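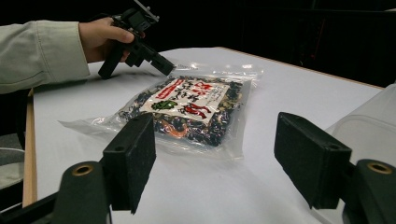 20/07/2023

Up before six and could not get back to sleep, so I finished the obituary at the kitchen table. Xiaoyan wanted it by noon. I had been carrying it around since she asked me, and all I had was his name, his age and a list of jobs in the wrong order.

The trouble with writing up Khôi is that most of what I know about him is no good for a newspaper. I know he hated having his back to a door. I know he kept every key he was ever handed. What I did not know, until I called Xiaoyan to check, was his middle name, the year he came to Pendoton, or that he had been married once before, very young, for less than a year. She said leave that out. She said it flatly and went on to the next thing, and I left it out.

Draft three starts: "Khôi Đỗ of Pendoton, machinist, father and fisherman, died at home in his own bed with his family near him." I had "passed away peacefully" in the first two drafts and she crossed it out both times. It was not that peaceful, she said, and he would not have liked the phrase anyway. So "died" it is. My mother will have something to say about that when she reads it.

The paper charges by the line after the first 100 words. I went over it with a pencil and took out the lake house, the bowling, two of the cousins' towns and the sentence about his sense of humor. I kept the 29 years at the pump works, because he was proud of them. I kept both grandchildren by name. The dog is out, and I feel bad about the dog.

Called Tang at nine to ask about the deadline. Qiuyue Tan answered, the younger one who does the arrangements, and she was patient with me. She said they can send the notice to the paper themselves and it goes on the same bill, and that the paper wants it from the funeral home anyway so they know the person is really dead. I had never thought about that. She asked for a photo, head and shoulders, and I said Xiaoyan was still looking. She also asked what we wanted after "in lieu of flowers," and I had to say I would call back.

That took up most of the morning. Xiaoyan's son wanted the heart people. Her daughter wanted the hospice, and I could see why, they were there at two in the morning more than once. Xiaoyan herself wanted the equipment closet at Nularora, where she got the hospital bed and the wheelchair and the rail for the tub, all free, and all in one afternoon. I was on the phone with each of them in turn, passing along what the last one had said with the sharp parts taken off. By eleven the daughter had come around and the son said do whatever Mom wants, in the voice he uses for that.

So it reads: "In place of flowers, the family asks that gifts be made to the Nularora equipment closet in his memory."

Then I had to find out whether the closet could even take money. I drove over. It is in the old feed store, in back, with a ramp that somebody has painted yellow. Shufen Kang was there cleaning a walker with a spray bottle. She has run the place for nine years. I told her what we had in mind and she put the bottle down and asked who it was, and when I told her she remembered him straight off. He had sent back the first wheelchair because the left brake dragged, and then sent a note explaining how to fix it. She still has the note. It is taped inside the cabinet where the tools are. I asked if I could take a copy and she let me use the machine in the front office. It is his printing all right, every letter square.

The closet has an account under the church's number, so a check works, made out to the church with the closet on the memo line. For people who want to give online there is a page on Flutunum. Shufen said she set it up in February and it has sat there empty ever since, she was never comfortable asking. She showed me on her phone. There was a place to add "in memory of" and a name, and we typed it in together. It would not take the accent marks on the first try. The second time it took the ones on the o and the i but dropped the one on the D, so it said Do, and I was not going to have that. I found the letter on his son's email and copied it over and it stayed.

She asked what goal to put. The page will not go live without a number. I had no idea. She said a decent used bed runs them a fair amount, mostly for the mattress and the hauling, and that small goals fill and then people stop. We left it at the price of one bed. I can't decide if that was right. If it falls short it will look bad for Xiaoyan, and she does not need to be looking at a bar that won't fill.

I gave the first $49. I had meant to give a rounder sum, but that was what was on the card I keep for things like this, and I wanted there to be something on the page before the family saw it. I put it under my initials.

Got the notice to Tang with twenty minutes to spare. Qiuyue read it back to me over the phone, start to finish, spelling every name, which took a while. She caught that I had him survived by a brother who is not living. I had taken it off an old Christmas letter. That would have been a bad one, and I sat there for some time after we hung up thinking about who would have seen it first.

Lunch was toast.

In the afternoon Bukola came by with the folding table she is lending for the reception and we went over who is bringing what. She wants to do the rice herself. She has a big pot and knows how to cook for a crowd, so I didn't argue. We still need a coffee urn. The hall has 30 chairs and she thinks people will stand along the wall, as they did for her uncle. I said the men from the works would stand regardless. She worked with Khôi's wife at the school for a long time and cried a bit while we were talking about napkins, then went right on about the napkins.

We disagreed about the donation box. I thought a small box by the guest book would be fine for the older people who won't go online. Bukola thinks it looks like charging at the door. She would sooner have cards printed with the address and leave them next to the programs, and anyone who wants to can take one home. I think she is right but it means another trip to the print shop. I wrote the wording on the back of an envelope:

Gifts in memory of Khôi Đỗ may be sent to the Nularora equipment closet, Pendoton. They lend beds, chairs and walkers to anyone who asks.

Bukola said the second line was better than anything in the obituary. I don't think she meant it unkindly.

Xiaoyan called at five. She had found a picture. It is the one from the dock with the hat on, and his face is mostly shade, but she says it is the only one where he isn't squinting or telling someone to hurry up. I told her the paper might not print it well. She said then let them print it badly. I scanned it and sent it in.

She also asked, after a while, whether I thought the bed should go back now or after the service. It is still in the front room. I said Shufen had not mentioned it and would not. Xiaoyan said she has been sleeping on the couch beside it and that it was silly. I said I could come over with the truck whenever she liked, tomorrow or next month. She said she would think about it. Then she asked if the rail could stay in the tub a while longer, for her own use, and I said I would ask, though I am sure it can.

Looked at the page once more before supper. Two more had come in, one from somebody at the works and one with no name, and a note under it that said "He fixed my mother's furnace and wouldn't take a dime." I have no idea who that is. I copied it out on paper in case the page loses it.

Still to do: call the hall about the urn, pick up the cards, ask Shufen about the rail, iron the gray shirt. Ask the son if he wants to read or if he wants me to. He said no on Sunday's call and then sounded like he might want to be asked again.

Rain since seven. Windows shut, and I'm going up.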